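Comparing Gripper Fingers with Mugs and Coasters

If you have a pair of arms on a bench and a drawer full of finger sets, sooner or later you will want to know which set deserves to stay bolted on. I have been through this more times than I care to admit, first at Palumbo and now on the two-arm bench we call Brundow, and I have settled into a way of doing it that takes one quiet Saturday and doesn't need any fancy measuring gear. Pour yourself something nice and let's go through it together.

Start with the thin stuff. I know it's tempting to go straight for the mugs (mugs are fun, and everybody who walks by wants to see a mug get picked up), but a coaster lying flat will tell you more about your fingers in ten minutes than a mug will all afternoon. Gather as many kinds as you can. Woven ones give a little when squeezed, turned wood doesn't give at all, and anything with a varnish on it will find out whether your fingertips have enough grip.

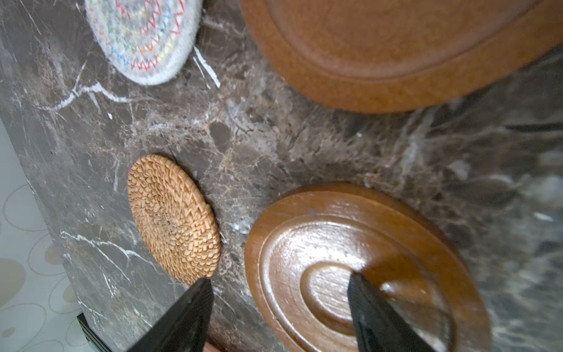 Do I need a force sensor in the fingers to compare them fairly?

For a first comparison you can get by on motor current alone, as long as you use the same current limit for every finger set and write that limit down before you begin.

Now, set your table up so that each set of fingers gets the same chances. I like to do 12 tries per object and no more, because past that I get sloppy about putting things back where they were. Move the object a little between tries, and turn it too. If you always place it in the same spot you are really testing how well you taught that one spot. In-ho Seol got me into the habit of drawing the start positions on a sheet of paper beforehand, and I've kept his sheet ever since, coffee ring and all.

Bring the wrist down slowly the first time with each object and watch the wrist view the whole way. You want to see both fingertips and the near rim of the coaster together before you commit. If one fingertip is hiding the rim, tilt the wrist a few degrees and try again, and make a note of the tilt, since you'll want to use it for the other finger set as well.

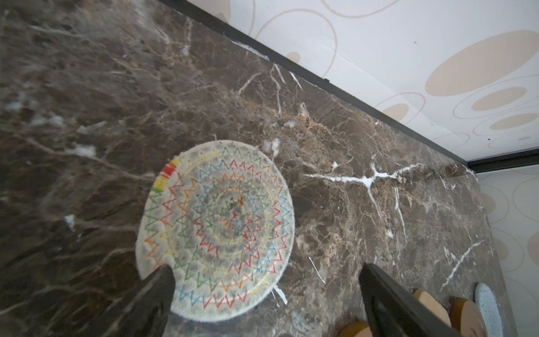
Wrist view with the zigzag-stitched coaster and both fingertips showing.

Once the coasters are done, go on to the mugs. Here I score three separate things: did the fingers close where I wanted, did the mug stay level on the way up, and did it come down without a knock. Please don't fold these into one number! I did that at Palumbo for a whole November and ended up with a lovely chart that couldn't tell me why one set of fingers was losing. A handle grasp and a rim grasp should have their own columns too, because a narrow finger can be wonderful at one and hopeless at the other.

With two arms you'll also want to swap sides halfway through. Put finger set A on the left and set B on the right, run everything, then trade them and run everything again. It's a nuisance, I know, and you will have to redo your zero positions after the trade.
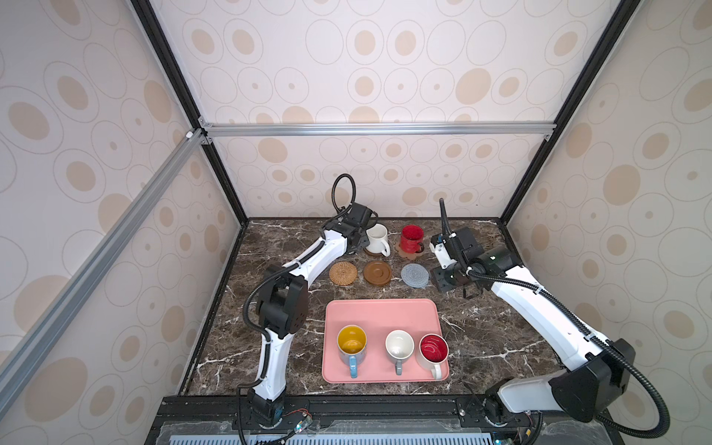

While you're redoing those zeros, have a look at your cables. A stiff cable can tug on the wrist just enough to spoil a careful approach, and you'll end up blaming the fingers for it. Move each wrist through its full turn by hand with the power off, feel for any pulling, and give the cable more slack where you need it. Shahram Ebrahimi, who shares the bench with me, does this before every session, and his numbers are always steadier than mine.

Then there's the matter of the controller. We tried the Eltau and the Soveddale on the same arms with the same fingers, and the difference I noticed most was in the last little bit of closing. The Eltau likes to finish quickly. The Soveddale eases in, which I found kinder to mugs, though it made for a longer day. I set both to wait 300 milliseconds after closing before lifting, and I'd suggest you start there and adjust to taste.

For the overhead or side camera, pick a spot where you can see both grippers and the whole tray, then tighten it down and leave it alone until you've finished. Check it again after lunch. I have lost a good half day to a camera that had sagged a tiny bit on its mount.

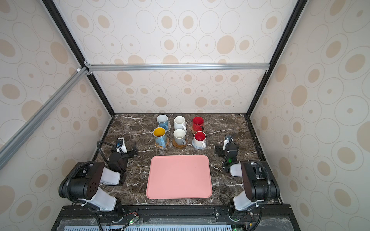
Six mugs at the back, empty tray in front, one gripper on either side.

When you write it all up, keep the raw sheets. You may find that the set you liked best in the morning isn't the one with the better columns, and it's good to be able to go back and see where the two parted ways. Mine are in a shoebox under the bench, with the finger set written on each one in marker.

Comments

gantrymouse
Do you wipe the fingertips between objects? Mine pick up fuzz from the knitted coasters.

Reply from the author
I do, with a dry cloth, after each object. Good thing to add, thank you!

pvdl
Swapping sides caught a bad zero on my left arm that I'd been living with for months. Grumbled the whole way through, but thanks.

Tessaly
Would 2 tries per position be enough if I use more positions?

Reply from the author
I think so, and I'd probably prefer it. Just keep the positions the same for both sets.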